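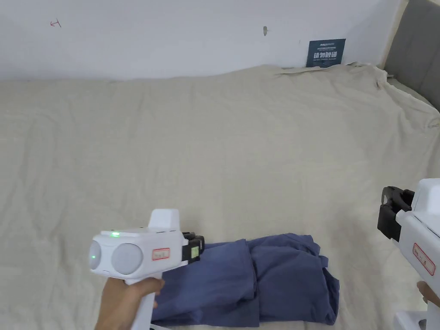
How often do hand-held grippers need looking after?

More often than I'd have guessed when I started. A quick check every morning and a proper strip-down at 1,000 grasps is what works for our pair.

I've been meaning to write up the Nilent pair for ages, and I finally have a free Saturday (and coffee!). They live at the Endomwood room, where we record clothes handling on a bed, and I've become the person with the hex keys. I love it. There is something very satisfying about a linkage that opens and closes without a hint of slop.

The morning check goes like this. Squeeze the handle slowly, all the way, and watch the two fingertips. They should arrive together. If one gets there first, the joint bolts have usually worked loose on the slow side, so I go from the base up to the tip and snug each one by feel. Not hard! I stripped a thread in November by being keen, and the spare links took 3 weeks to come from Fraser.

Then the lens gets a wipe with a dry microfiber cloth. Lint is the enemy in this work, and it settles on the glass faster than on anything else.
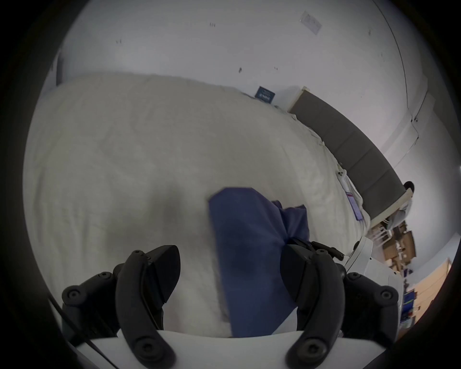

Navy cloth between the fingers, from the gripper's camera.

Cotton fluff also packs in behind the finger pads. I used to blow it out with canned air, which only pushed it further into the hinge. Now it's an old soft toothbrush, worked outward with the fingers open, then a tiny drop of dry lube on the pivots. Wipe off anything you can see. One greasy spot on a sheet is enough to make you careful for life.

Cables next. I run a thumb along each one feeling for kinks, then plug in, wait for the Dralico logger to see both sides, and do 4 full open-and-close strokes so the width reading has its two ends. Skip that and the numbers drift by lunch.

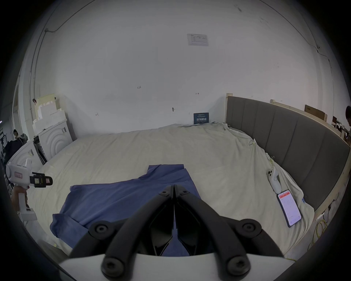
A reader emailed to say that 1,000 grasps was far too long to leave the pads on thick fabric, and that theirs went shiny and started slipping at 800. Fair point, and I've gone back through my notes. Mine lasted longer on T-shirts, but I did change a set early after a run of denim. If you handle heavy stuff, go with the reader's number.
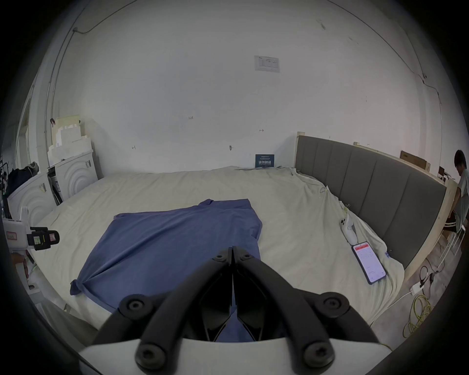
Fingers over the blue T-shirt, with one sleeve in a twist.

Pads come off with the same hex key as the links. Mark left and right before you take them off, lay the bolts out in order, and refit the tip end first. I still want a better way of catching lint at the base joint, maybe a little felt washer, and I've got some cut ready to try on the left unit next week.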